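I bought the Lindell memory book kit the week after Dad's funeral, when I had 20 envelopes of his papers and no clue where to start on a life story. It was worth the money — mostly. The question cards are great! "Who taught you to drive?" got my aunt talking for a whole evening (she cried, then laughed, then we ate pie). The family tree pages are too small if you come from a big bunch like ours, and the glue strips let go of the thicker photos. I filled 50 pages and still had room for his Navy letters. I'd buy it again for Mom's side.

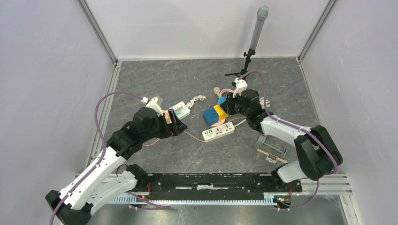
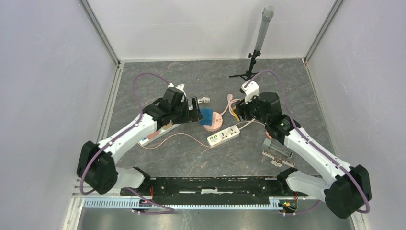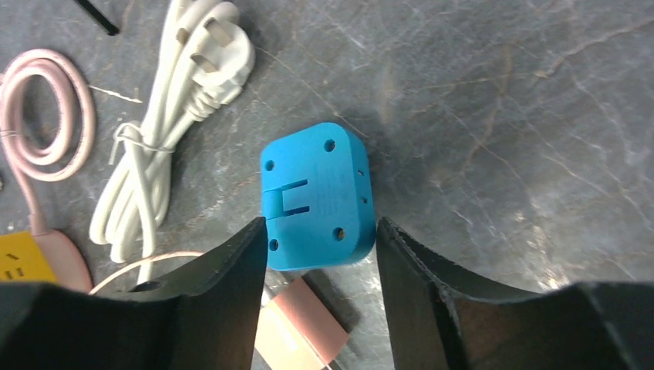
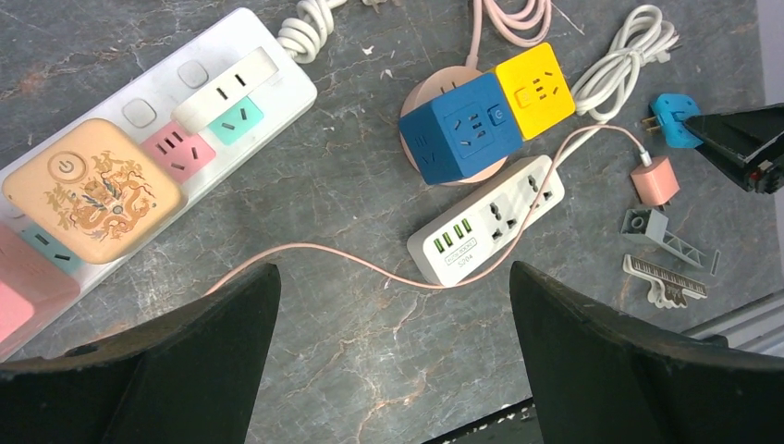 Wilma Vermeulen: Did you try writing the obituary from the cards too? I did that for my brother and it saved me.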